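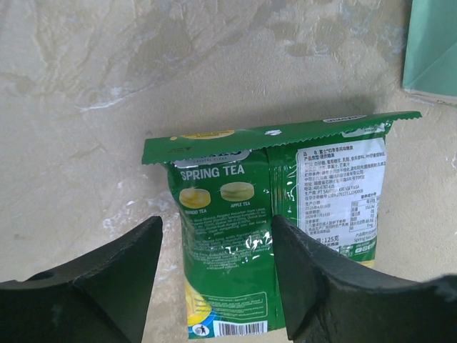

A grip rule should start with the bag

5 min read

By Frans Verbeke

I have worked for some 12 years with machines that pick up packed food, and for most of this time I have written the instructions which other people must follow. I want to argue for one change in how we write them. Our rules for gripping begin with the machine: maximum force, maximum speed, opening width. They should begin with the thing that is gripped.

Take a bag of hard candies with mango tea and apple tea flavour. It is a small green bag, 125 grams, with a zigzag seal at the top, a barcode at the bottom and a big white label in Chinese over the right side of the front. For a person this bag is nothing special. For a rule writer it contains almost every question that I know. The plastic is crumpled and it throws the light back in bright spots. The outside does not tell you exactly where the candies are. And when the two fingers come down over the lower part of the bag, one of them hides a piece of the label.

In our house standard at Dotau there was, until last October, a single line about such packages: "Soft bags are to be gripped at the centre with reduced force." I wrote this line myself, and I am not proud of it. What is the centre of a bag whose contents can move? What is reduced, and compared with what? A colleague, Jolien Hoekstra, asked me these questions in a meeting and I had no good answer. I said that the operators know what is meant. She replied that in this case we do not need the standard.

She was right, and I have thought about it often.

A good rule for a soft bag should say first where the fingers may not go. I would name two places. The first is the top seal. It is flat and stiff and therefore attractive for a gripper, and many people who set up a cell choose it because the hold looks so tidy. But the seal is what keeps the product closed. If you lift by the seal, all the weight of the candies hangs on the weakest part of the package. You may do it 20 times without any damage and then you have candies on the floor. I would forbid it for every filled bag, and let the person who wants an exception write down the reason.

The second place is the printed information which must be read later in the process. Here my colleagues do not all agree with me. They say that a finger covers the label only for a moment, so what is the problem? The problem is the order of the steps. In many cells the camera looks when the fingers are already near the object. If the label is an added panel with the product name, the dates and the name of the producer, the system should read it before the fingers come close, or after the bag is put down. In our old instructions the reading step could be placed anywhere. Now we require that it is finished before the approach begins. It costs a little time and I think the time is well spent.

There is also the question of language. Imported products often carry two sets of text, the original print and a label for another market. On my candy bag the title is in English, the small text under the candies seems to be Indonesian, and the label is Chinese. Which one is the truth for the machine? I have seen a test in which the system took the flavour from the front and the weight from the label, and mixed these into one record that was correct only by luck. A standard must say which text has priority. I prefer the barcode first and the market label second, and the decorative front should never be used alone.

Then there is the surface. We test too much on plain dark boards, where everything is easy to find. Real worktops are often like stone, beige with clouds and white lines, and a bright fold in plastic can look very similar to a bright vein in the table. I propose that no acceptance test is valid if it was done on one surface only. At Kelteder, where I helped with a packing cell, we passed 1000 picks on the dark board and were very satisfied. After this we changed the table for a patterned one and had to repeat half of the work. Nothing in the standard had obliged us to try it earlier.

The same goes for other objects near the bag. If a corner of some box is standing at the side of the workspace, the rule should not say "remove all foreign objects". People will not do it, or they will do it on the day of the audit. The rule should say how much free space must be between the bag and the next thing, measured with the fingers fully open. This a person can check with a ruler.

I know the argument on the other side. Our document for the Uso line has 356 numbered points, and when I come with new ones the people there look at me with tired eyes. They say that a skilled operator needs freedom. I agree about freedom, but most of the 356 points are about cables, doors and passwords, and only a few are about the product. I would gladly delete many points in exchange for one good page per type of package: a page for the soft bag, a page for the carton, a page for the glass jar. Each page should have a drawing with the forbidden areas in red. The newer operators at Uso asked for such drawings before I did.

The soft bag page is the only one we have finished. The carton is next, and I expect long discussions about the flaps.

Comments (3)

packline_pete
Agree about the seal. We lift stand-up pouches by it every day and I have been uneasy about it for years. Would you allow it for empty ones?

Frans Verbeke
Empty ones yes, I have no objection. The rule speaks only of filled bags.

Zoëga
I would put glare in the rule too. A lamp moved by a hand's width changes everything with shiny film, and our instructions don't mention lamps at all.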